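Un invierno con el Trandholm: crónica de una restauración sin prisa

Wian Nel compró un todoterreno parado desde hacía años y decidió arreglarlo en el garaje de casa

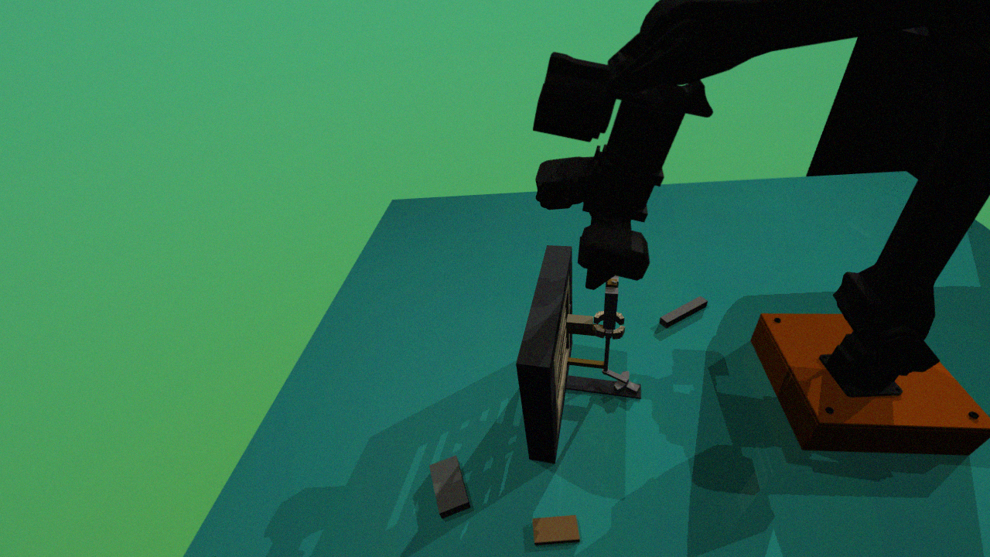
Lo que había debajo de la lona

Cuando Wian Nel levantó la lona, el coche tenía las cuatro ruedas en el suelo y poco más a su favor. Era un Trandholm de batalla corta, motor diésel atmosférico, caja de cambios de cinco marchas y reductora de palanca. El anuncio decía «para restaurar o piezas». El vendedor lo había heredado de un tío y nunca lo había arrancado. Las llaves estaban en el contacto, oxidadas en la misma posición en que alguien las dejó.

Nel trabaja de ajustador en una empresa de bombas de riego y ya había reparado dos furgonetas y una moto, pero nunca un cuatro por cuatro con ejes rígidos. Pagó lo que le pedían sin regatear mucho y lo llevó a casa en una plataforma. El marcador señalaba 157 000 kilómetros. No había libro de mantenimiento que lo confirmara, aunque el desgaste de los pedales y del asiento del conductor le pareció coherente con la cifra.

El primer fin de semana lo dedicó a limpiar. Sacó hojas secas de las tomas de aire, un nido de ratón de la caja del filtro y varios kilos de barro endurecido de los largueros. Debajo del barro apareció lo que temía: el travesaño trasero estaba perforado por dos sitios y el soporte del amortiguador izquierdo se movía con la mano.

El chasis, antes que el motor

La tentación en estos casos es intentar arrancar el motor cuanto antes. Nel reconoce que lo pensó, y que llegó a comprar una batería. Al final la dejó en la estantería y empezó por el bastidor.

«Si el chasis no tenía arreglo, lo demás daba igual», explica. «Un motor se saca y se vende. Con un larguero podrido no haces nada.»

Repasó los largueros con martillo y punzón, de delante hacia atrás. La mitad delantera estaba sana, protegida por las fugas de aceite de muchos años. La trasera necesitaba trabajo. Encargó un travesaño nuevo a Cadholm, un fabricante pequeño que sirve chapa para modelos descatalogados, y mientras llegaba cortó el viejo con radial y disco fino. Tardó tres tardes, sobre todo por el depósito de combustible, que hubo que desmontar y sacar a la calle antes de acercar una chispa al coche.

El travesaño de recambio venía con las orejetas de anclaje un poco más anchas que las originales. Es un defecto conocido entre los propietarios. Se corrige rebajando unos milímetros por cada lado, presentando la pieza y volviendo a rebajar. Nel la punteó con el coche apoyado en borriquetas, midió las diagonales, comprobó que seguía a escuadra y soldó por tramos cortos, alternando los lados para no calentar demasiado una misma zona.

Después vinieron el convertidor de óxido, dos manos de imprimación y una de esmalte negro. Dentro de los largueros inyectó cera con una sonda, a través de los agujeros de drenaje. Recomienda hacerlo con el coche ligeramente inclinado y cartones en el suelo. La cera sale por donde menos se espera.

Frenos y dirección

El circuito de frenos no se salvó. Los tubos rígidos estaban picados, los latiguillos tenían grietas y tres de los cuatro bombines goteaban. Nel rehízo las líneas con tubo de cuproníquel, que se dobla mejor que el acero, y compró una abocardadora decente después de estropear seis terminales con una prestada.

El purgado se complicó. El pedal seguía esponjoso después de pasar casi un litro de líquido, y las burbujas no dejaban de aparecer en la rueda trasera derecha. Cambió el purgador y apretó todas las uniones, sin resultado. Acabó desmontando la bomba, que había dado por buena porque no perdía por fuera. El retén secundario estaba mordido y aspiraba aire en el retorno. Con un juego de gomas nuevo, el pedal quedó duro a la segunda vuelta.

En la dirección hubo menos sorpresas. Las rótulas de la barra larga tenían holgura y las cambió por parejas. La caja perdía un poco por el retén inferior, pero el ajuste era correcto, así que sustituyó el retén, rellenó de aceite y no tocó el tornillo de regulación.

Los pivotes del eje delantero le llevaron más tiempo que todo lo anterior. Las bolas de giro estaban marcadas por el óxido y habrían destrozado cualquier retén nuevo. Pidió unas cromadas a Atanasov, el desguace especializado que hay a 32 kilómetros de su pueblo, y aprovechó el viaje para traerse un ventilador de radiador, una manilla de puerta y un portón trasero con menos agujeros que el suyo.

El primer arranque

Con el chasis pintado y los frenos en orden, por fin le llegó el turno al motor. Nel quitó los calentadores, echó un chorro de aceite fino en cada cilindro y lo dejó reposar un par de días. Luego giró el cigüeñal a mano, con una llave larga en la polea. Se movió a la primera, con un roce que desapareció tras varias vueltas.

Cambió aceite y filtros, limpió el depósito, montó una bomba de cebado nueva y sustituyó los manguitos de retorno, que se deshacían al tocarlos. La correa de distribución la cambió sin mirarla siquiera. También el tensor y la bomba de agua.

La compresión salió pareja en tres cilindros y algo más baja en el cuarto. Decidió no abrir la culata. Según cuenta, en un motor que ha pasado tanto tiempo parado es frecuente que algún segmento esté pegado, y muchas veces se libera con el uso.

Arrancó al quinto intento, con mucho humo blanco y un golpeteo de taqués que duró un minuto largo. El humo se fue aclarando. La presión de aceite subió bien y el alternador cargaba. Lo dejó al ralentí hasta que abrió el termostato, lo apagó y buscó fugas con una linterna. Encontró dos, ambas en abrazaderas que había olvidado apretar.

La parte eléctrica

La instalación original de estos coches es sencilla. El problema son los dueños anteriores. En el Trandholm había un antiniebla conectado a la luz interior, un enchufe de remolque con cuatro colores distintos de cinta aislante y un interruptor en el salpicadero que no iba a ninguna parte. Nel arrancó todo lo añadido y volvió al esquema de fábrica. Puso una caja de fusibles moderna de la marca Risteo, con relés para las luces, y repasó las masas una por una: lijar, conectar, apretar, grasa.

Las masas resolvieron casi todos los fallos. El indicador de combustible revivió, los intermitentes recuperaron su ritmo y el limpiaparabrisas dejó de pararse a mitad de recorrido. El reloj sigue sin funcionar.

Lo que ha costado

Nel guarda las facturas en una carpeta, aunque admite que dejó de sumarlas a mitad de camino. La partida más alta fue la chapa, seguida de los neumáticos. Los frenos completos salieron más baratos de lo que esperaba. En tornillería de acero inoxidable gastó unos 200 euros, un gasto que no había previsto y que hoy volvería a hacer, después de haber pasado tantas horas sacando tornillos partidos.

En cuanto al tiempo, empezó en febrero con la limpieza y terminó el trabajo gordo antes del otoño siguiente. Trabajaba dos o tres tardes entre semana y los sábados por la mañana. Hubo semanas en que no entró en el garaje, casi siempre por estar esperando una pieza.

A quien se plantee algo parecido le aconseja fotografiar cada conjunto antes de desmontarlo y guardar los tornillos en bolsas con etiqueta. Él no lo hizo con el salpicadero y le sobraron siete. También insiste en probar el coche despacio, por caminos cercanos, y reapretar ruedas, ballestas y cardanes después de los primeros kilómetros.

En marcha

El coche pasó la inspección a la segunda. La primera vez lo rechazaron por el reglaje de los faros y por una bombilla de matrícula fundida. Desde entonces ha hecho trayectos cortos, un par de pistas de montaña y una salida larga bajo la lluvia que sirvió para comprobar que las puertas dejan entrar agua por las dos esquinas inferiores.

No es un vehículo cómodo ni rápido. A noventa por hora hay que levantar la voz para hablar, y la calefacción calienta un solo pie. En pista, en cambio, la suspensión trabaja bien y la reductora entra sin rascar. El cuarto cilindro ha recuperado parte de la compresión perdida, según la última medición.

Quedan cosas pendientes. La pintura de la carrocería es la original y tiene el techo descolorido, el portón de desguace sigue siendo de otro color y el asiento del acompañante necesita espuma nueva. Nel ya ha pedido las gomas de las puertas, y piensa montarlas en cuanto el tiempo le permita dejar el coche fuera con los marcos desnudos.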